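叠布小记:底布、折痕和柜子

更新:04/04/2022
文字:Mỹ Lương

我学中文已经很多年,但是写关于家务的中文,还是第一次。有些动词我查了词典,例如“抖”“抻”“捋”,如果用得不对,请各位读者告诉我。

这一页的主题是布:怎么把一块布铺平,怎么叠,叠好以后放在哪里。我喜欢先铺一块大的底布,再在上面叠小的东西。

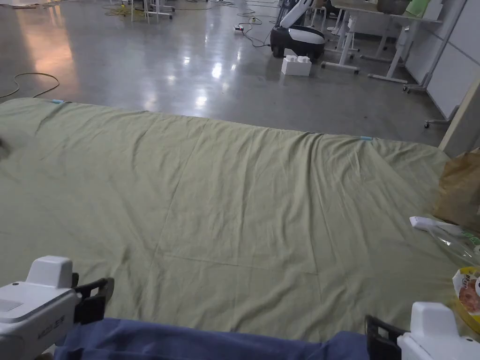 大块的绿色底布,中间有以前叠过的折痕。蓝色的布在靠近人的这一边。

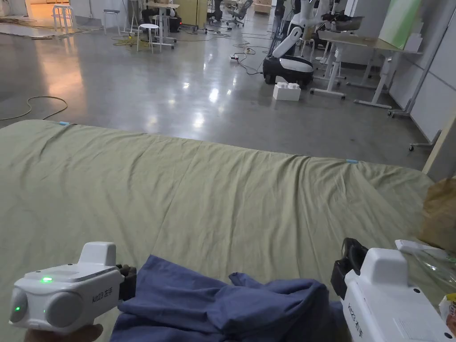

蓝色的布皱在一起,底布的右边放着棕色纸袋和透明塑料袋。 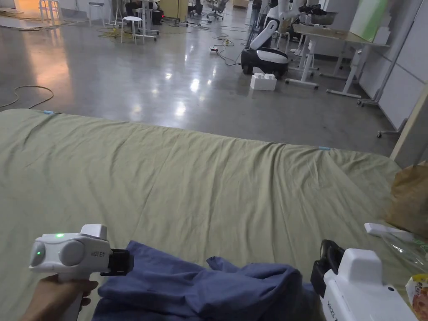 绿色底布上有长长的斜皱纹,远的那条边上有两个浅蓝色的小标记。

先说底布。我以前叠衣服都在床上,床是软的,手一压,布就陷下去,叠出来的边总是歪。后来我改在大桌子上叠,但是桌面太滑,薄的衬衫会自己跑。铺一块棉布在下面,两个问题都变小了。棉布和棉布之间有一点摩擦,上面那块不容易滑走,可是要移动它的时候,也不需要用很大的力气。

底布不需要新。我自己用的是一条旧床单,洗过很多次,颜色已经淡了,手感比新的好得多。新床单常常有一层浆,摸起来硬,最好先洗两遍再用。Deepak Nishad 用的是一条旧窗帘,他说重一点的布更稳。我试过他的窗帘,确实稳,但是它有一股灰尘的味道,我洗了以后也没有完全去掉。

底布的颜色,我建议选和衣服不同的。我有过一块深蓝色的底布,叠深蓝色的裤子的时候,晚上灯光不亮,裤脚在哪里都看不清楚。换成浅色以后,线头和头发也容易看见,顺手就可以拿掉。

怎么铺底布,我的顺序是这样的。先把它完全打开,抓住一条短边,往上抖一次,让空气进去,然后慢慢放下来。不要连续抖很多次,越抖越乱。放下来以后,从中间往外面用手掌捋,不要从一个角开始。如果从角开始,皱纹会被赶到对面的角,最后还要再来一遍。捋的时候手掌要平,手指不要张得太开。

旧的折痕很难用手捋掉。我的朋友 Vilém Šimek 每次都要先熨底布,他熨得很认真,四个角也熨。我觉得不必。折痕只要不鼓起来,就不影响叠东西,有时候还可以拿它当尺子:底布中间的那条折痕是直的,把衣服的中线对着它,左右就容易一样长。

为了不让底布的角跑掉,可以用一小块纸胶带。请选容易撕下来的那一种。透明胶带粘得太紧,撕的时候会带起棉线,留下的胶也不好洗。胶带贴在角的附近就可以,不用贴满一条边。用完当天就撕,放久了会有痕迹。

接着说叠。

很多人问我,一块方的布要叠几次。我没有标准答案,这要看柜子的深度。我家的柜子叫 Rorkus,是在网上买的,856元,门有一点斜,我自己调过铰链,还是有一点斜。它的搁板不深,所以我的浴巾要先叠三分之一,再对折两次。如果像我妈妈那样先对折,浴巾会伸出来,门就关不上。

所以请先量搁板,再决定怎么叠。量一次,把数字写在一张纸上,贴在柜门的里面。我的那张纸已经发黄了,家里来帮忙的人还是看它。

比较大的布,例如床单和桌布,一个人叠确实不容易。我一个人的方法是:

先把布放在底布上,长的方向和底布的长的方向一样。
把左边拿到右边,两个角对齐,用手压住。
从压住的地方往外捋,把里面的空气赶出去。
再对折一次,方向相同。
现在布变成长条,从一头开始往另一头叠,每一段的长度和搁板的深度一样。
最后一段如果短了,就把它包在里面,不要露在外面。

第三步最容易忘记。空气留在里面,布看起来是平的,放进柜子以后被上面的东西压住,就会出现新的皱纹,而且是很难看的那种,像小的山脉。

两个人叠会快很多,但是两个人要先说好往哪边走。我和 Bleddyn Humphreys 一起叠过桌布,他往左转,我也往左转,结果桌布变成了一根绳子。我们笑了很久,桌布是借的,所以也有一点紧张。后来我们约定,只有一个人走,另外一个人站着不动,走的人把两个角交到站着的人手里。用这个办法以后就没有再拧过。

有松紧带的床笠,是我最不喜欢叠的东西。我看过很多教程,每一个都说很简单。我现在的做法是把两个角反过来,套进另外两个角,四个角套在一起以后放在底布上,把弯的边往里面折,折成一个大概的长方形,然后当作普通的床单来叠。“大概”这个词很重要,它不会成为真正的长方形,我已经接受了。

蓝色和黑色的布,我单独叠,也单独放。第一个原因是掉色,第二个原因是毛。深色的布会把浅色毛巾的毛都吸过来,叠好以后再去粘毛,又要打开,很浪费时间。洗的时候也分开。我用 Wynne 洗衣皂,切成薄片先在温水里化开,再倒进盆里。深色的布我只用凉水,泡的时间也短。

有一种情况,我建议不要叠:布还没有完全干的时候。用手背去摸,比用手心准确。厚的地方,例如缝边和口袋,要单独摸一下。七月的时候,我住的地方非常潮湿,布在绳子上挂了一天,中间已经干了,缝边还是凉的。那时候我没有经验,就这样叠好放进柜子,过了几天打开门,整个柜子都是霉的味道。那次我把所有的东西都重新洗了,一共洗了7桶。

揉成一团的布,怎么打开也有方法。不要抓住一个角就用力拉,先把它放在底布上,找到两个相邻的角,一只手拿一个,慢慢往两边分开。找不到角的时候,就找边:捏住一条边,手指沿着边滑过去,很快会碰到角。这个方法是我奶奶教的,她眼睛不好,全部靠手。她叠的手帕比我叠的整齐。

棉布和麻布要在还有热气的时候叠,意思是刚刚熨完、还没有凉的时候,但是不要马上压重的东西。化纤的布正好反过来,要等它凉,不然折痕会留下来,以后很难去掉。毛的东西我不熨,只叠,叠的时候在中间放一张薄的纸。

关于收纳的盒子和袋子,我的看法可能和别人不一样。塑料袋适合短时间用,例如搬家或者旅行,长时间放布我不推荐,布在里面会闷。纸袋比较透气,也可以在外面写字,可惜放不稳,容易倒。我现在用的是 Zorance 的布盒,328元一套,有盖子,边上有一个小的透明口袋,可以放纸条。缺点是底太软,东西放多了,两只手要一起托着拿。

纸条上写什么呢?我写三样:是什么布,什么尺寸,给哪个房间用。以前我还写洗的日期,后来不写了,因为每次都要改,改到最后纸条破了。

零碎的小东西,请放在底布的一边,不要放在中间。吃的东西最好也不要带过来。我说这个话的时候有一点不好意思,我自己常常一边叠一边吃饼干,碎屑掉进毛巾里,晚上洗脸的时候才发现。

还有一个小的建议,是 Mali Probert 写信告诉我的。她在一家叫 Dustard 的小旅馆工作,每天要叠很多毛巾。她说叠好的毛巾放进柜子的时候,圆的那一边朝外面,有开口的那一边朝里面。这样拿的时候只会拿到一条,不会带出来两条。我照着做了,确实是这样。她还说,新洗的要放在最下面,从上面拿,这样每一条用的次数差不多。这个我有时候做,有时候太懒,就直接放在上面了。

叠完以后,底布也要收。先把上面的线头拿掉,拿到阳台上抖一下,再照着原来的折痕叠回去。照着旧折痕叠有好处:下一次打开的时候,线还在原来的位置,可以继续当尺子用。如果底布很脏,就和浅色的毛巾一起洗,不要放柔顺剂,放了以后它会变滑,上面的布就容易跑。我犯过这个错误,那块底布洗了好几次才恢复。

有读者问,底布可不可以铺在地上。可以,我在租的小房间里住的时候,没有大桌子,就是这样做的。地要先扫,再用拧干的拖把擦一遍,等它干。膝盖下面请放一个垫子,时间长了膝盖会疼。叠大的桌布的时候,在地上其实比在桌子上方便,因为布的边不会垂下去把整块布带走。站起来的时候慢一点,不要踩到布的角。我踩过,布滑了,我坐在了刚叠好的枕套上面。

高度也要说一下。在桌子上叠的话,桌面最好和手肘差不多高,低了腰会酸。我的桌子低,我在四个脚下面垫了旧的木块,稳不稳要先摇一摇再用。

下面几个词是我写这一页的时候学的,放在这里,给和我一样学中文的朋友:

抖:抓住一边,让布很快地上下动。
捋:用手顺着一个方向抹过去。
抻:轻轻地拉,让布变直。
对折:把一半放在另外一半上面。
缝边:布的边折进去以后缝起来的地方。
床笠:有松紧带的床单,有的地方也叫床罩,但是好像不完全一样。

“叠”和“折”的区别,我问过几个中国朋友,每个人说的都不一样。我现在的习惯是,做完整件事用“叠”,做一个动作用“折”。如果有更好的解释,请写在留言里。

下一页我准备写枕套和围裙。围裙的带子怎么处理,我还没有想好,现在是绕两圈打一个松的结,但是放久了带子会皱。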